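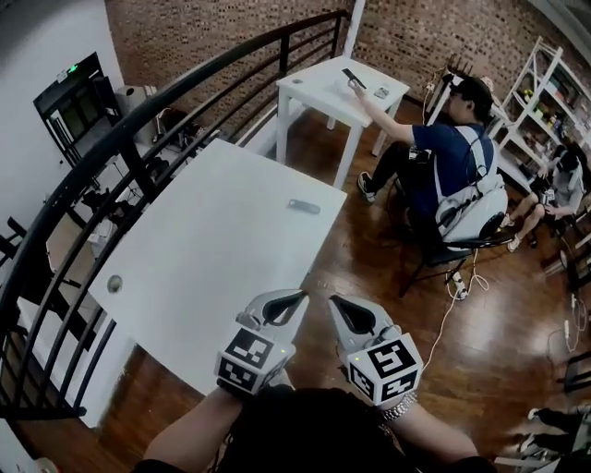
Photo: from my afternoon with the Drusteck grippers. Click to enlarge.

I went in wanting to dislike the Drusteck handhelds, so take the rest of this with that in mind. I have read too many product pages promising that you can skip the robot, hold a gripper in each hand, do your chores, and get a policy out the other end. My own teleop setup (a pair of Ritumel arms and a leader rig that pinches) is slow and annoying, but at least when it records a joint angle I know where the number came from.

Still, I had them for a Saturday, upstairs, with a big white table and nothing better to do.

First impression: they're lighter than they look in the catalog. Gray body, two curved black fingers, and a white cube with the square black codes on it. One per hand. There is a tiny green light on each cube, and I have complaints about that light, which I'll get to.

The fingers are better than I wanted them to be. I had expected the curve to be a styling decision. Picking up a pen from a flat table is where my Ritumel jaws fail constantly, since they're straight and square at the tip and you have to come down dead vertical. With the Drusteck you can come in at a lazy angle and the tips still meet under the thing. I did 30 pen pickups with each. The Drusteck dropped 3. The Ritumel dropped 12, and I've been driving those arms for over a year, so it isn't lack of practice.

That's not a fair test, of course. In one case my own wrist is doing the work, and in the other I'm fighting a controller. A human arm is a very good arm. This is the thing that bothers me about every handheld demo: the gripper gets credit for the person. Bolt those same curved fingers onto a cheap arm with some slop in the last joint and I doubt you'd see the same number. I'd like somebody at Drusteck to publish that comparison. I looked and couldn't find it.

Now the tracking. The cubes work fine when a camera can see them, and I had good position data through most of the simple stuff. Then you do anything two-handed. Cross your wrists, or turn one hand over to pour, and the cube goes behind your own forearm. I got a gap, and after the gap the pose came back somewhere slightly different. The software fills the hole with a smooth curve. It looks lovely on the playback screen and I don't trust it at all. If data is missing I want to be told it's missing, in red, with the gap left in.

About the green light. It's on when the unit has power. That's all it tells you. I assumed for the whole first session that green meant recording, and lost a set of cup stacking that had been going well. Page 3 of the manual does mention it. Put it on the box.

Your shoulders will also have opinions. Holding both grippers out in front of you over a table is fine for ten minutes. After an hour I was resting my elbows, and once I was resting my elbows my motions got short and cramped, and presumably so would any robot that learned from them. The brochure talks about a full day of collection per person. Whose day?

Fleury makes a similar pair with the camera built into the palm and no cubes at all. I only had a short go on those last April, and the grip felt mushy, with a trigger that needed a real squeeze before the fingers moved. On the other hand it didn't care where my wrists were. If I had to pick today I'd want Drusteck fingers on a Fleury body, and neither company is going to sell me that.

Cost: I was quoted $700 for the pair, software extra, and the software license renews. The files export to Drusteck's own format first, and then you run a converter. I use Zondow for everything downstream, and the converter got the left and right hands swapped. Easy fix once you spot it. It took me until after dinner to spot it.

So am I buying them? Not yet. I've asked whether the fingers are sold separately, because I'd put a set on the Ritumels tomorrow and run the pens again. No reply so far. If I get a price I'll add it at the bottom of this post.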